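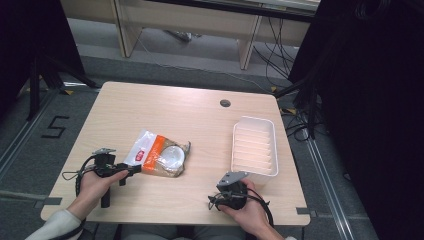
1/5 Setup, station 5
Student project thread, Trilico module. The task: move one food packet from the table into the white container using a pair of hand-held grippers. Haruna Aoki wrote the task sheet, I do the logging.

2/5 Method
One gripper per hand, cables routed over the back of the hand. The packet starts on the left of the table, container on the right. We have 109 demonstrations recorded. The target is 200 by the end of November.

3/5 Packet
Glossy film, orange band, partly see-through. The wrinkles give bright reflections and our tracker (Istov, default settings) loses the outline on them. I have lowered the exposure one step and will rerun the same 71 clips before changing anything else.

4/5 Container
The ridges inside matter more than we planned for. A packet set down flat and a packet set upright are now separate labels in the log. Older entries need relabelling by hand.
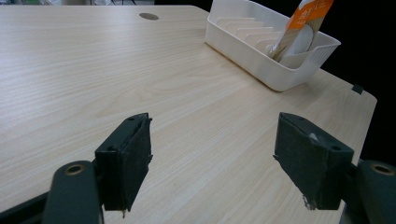 Packet upright in the tray, gripper jaws open. Label: "upright".

5/5 Pads
The friction pads are scuffed on both fingers and the right one is peeling along an edge. Replacements are on the Darulano parts list. Pad changes go in the log with the clip number, please, including the ones done between sessions. Next post when the rerun is done.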